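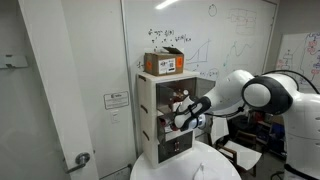
Does the Ravn stay put over cobbles, one customer asked, or will I be fishing it out of the gutter like my last one? Mine has stayed on, and I ride down Dronder Hill most mornings with a full load and not much sympathy for my luggage. The hooks have a little sprung catch that closes under the rack rail, and you lift the handle to let go. You can do it in gloves!

So, the Ravn single pannier. It's the one I reach for when I'm off to the shops, and it swallows a proper weekly shop for one (two if you don't buy squash). The top rolls down and clips at the sides, and there's a flat pocket on the back for your lock. I wish that pocket were a bit deeper. I've told the makers so more than once.

Weight empty: 1,578 g
Height: 40 cm
Fits either side of the rack
Colours: moss, slate, mustard

I've had over 400 trips out of my own bag and the only thing I've replaced is the lower hook, which I bent myself by dropping the bike on it. Spare hooks are in the Stanunow parts list, and you'll want a small Allen key to fit one.

If your heels are big or your bike is short, slide the hooks forward before you load up – mine clipped my heel all the way home the first time and I was too stubborn to stop.

We use cookies to remember your basket. By carrying on you agree to this. OK | Change settings
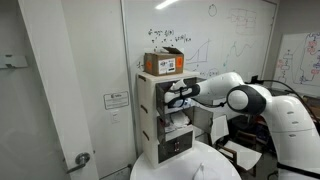 ILLIS, Sunday, December 1, 2019. Mustard is back in stock, and we have 83 of them on the shelf. Slate is still on order and I'll put a note up here when it lands. If you'd rather try one on your own bike first, bring it round to the side door and give us a knock.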